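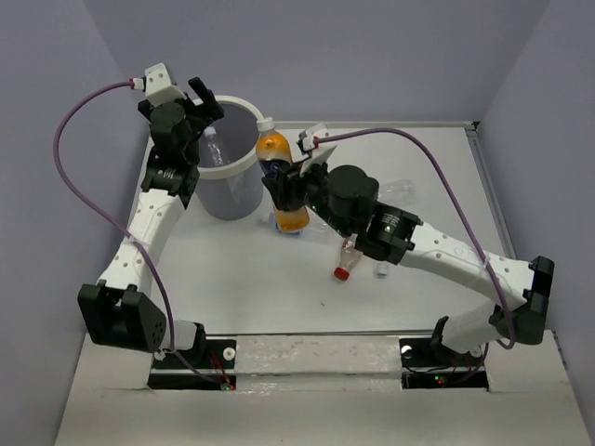
Bottles-to-bin task, right arm placing, left arm open at the rim.

How to check a bimanual success rate before you believe it

Posted 30/07/2022, Lirkerow lab notes

Most two-arm papers report one number. The policy put the bottles in the bin so many times out of so many, and the number is high, and there is a video. I have stopped trusting that number, including when it is ours. What follows is the procedure we use at Lirkerow to test it. It takes a day of robot time and it usually makes the result look worse.

I'll use our own bottle task, trained with the Nimri imitation code on demonstrations we collected by hand. Our first report was a good one. Then we ran the steps below.

What you need

A trained policy and the exact checkpoint behind the reported number. If you can't say which checkpoint it was, stop and retrain.
The demonstrations, all of them, including the ones you threw out. We kept 126.
One fixed camera that sees the bin and the whole work surface, recording separately from whatever the policy sees.
A person to reset the objects who does not know which policy is running.

Step 1. Write down what counts

Do this before any rollout. For bottles in a bin it sounds too obvious to bother with, so people don't. Is a bottle leaning on the rim in? What about one that goes in and knocks another out? Does a run count if four bottles make it and the last one rolls to the wall? We score each bottle, and we also score the whole run, and we report both. Per-bottle scores flatter a policy, and whole-run scores can bury real progress.

Step 2. Fix the starting layouts

Left to themselves, people set out objects in the way the policy likes. I did it for weeks without noticing. Draw 20 layouts at random with a script, print them, and put the bottles where the paper says. Let some lie close together and point the caps in different directions. Clear plastic on a white surface is hard for a camera, so don't quietly swap in brighter bottles. An orange bottle is a much easier target than a clear one, and if you mix the two you should give the results separately.

Step 3. Run the policy with one arm switched off

This is the step that gets skipped. If the claim is that two arms work together, hold one arm still at its start pose and run the same layouts again. Then do it for the other arm. Keep the camera inputs the same, with the parked arm still in view.

In our case, parking the left arm hardly changed the score. The right arm was doing nearly all of the placing, and the left one moved toward the bin, opened its gripper and stayed there. It looked like teamwork on video. I would not call it teamwork in a paper.

One caution: a parked arm is something the policy never saw in training, so a drop in score could mean that the policy is confused and tell you little about whether it needed the arm. No drop is the more informative result.

Step 4. Replay a demonstration blind

Take a recorded demonstration and play back the joint positions with no camera input at all. Do this on all the layouts. If replay scores well, your layouts are too alike, and you need to go back to Step 2. We use 2 demonstrations picked by the script. Picking them yourself invites trouble.

Step 5. Count retries and time

A policy that grabs at a bottle over and over will get it sooner or later. Set a time limit and report it. Ours is 57 seconds per bottle. I have no strong argument for that figure beyond the fact that we chose it ahead of time and left it alone.

Log each failed grasp too. Two policies with the same final score can be very different to stand next to.

Step 6. Have someone else score the video

Give the fixed-camera recordings, in shuffled order, to a person who wasn't in the room. Compare their scores with yours. Where you disagree, look at the written rule from Step 1 and fix the rule if it was vague, then rescore everything -- not only the runs in dispute.

Reading the results

Put the full policy, the two parked-arm runs and the blind replay in one table. With this few layouts, small gaps mean very little, and I would ignore any ranking that flips when you drop a single run. Drisska's plotting script will draw the intervals for you. They are wide. Leave them wide.

If the full policy clearly beats every other row, you may have something. I would still want to see it on a second bench before I said so, and we have not done that yet. The Greken setup is free in August, with different lighting and a different bin, and we'll run the same printed layouts there and add the table to this page, whatever it says.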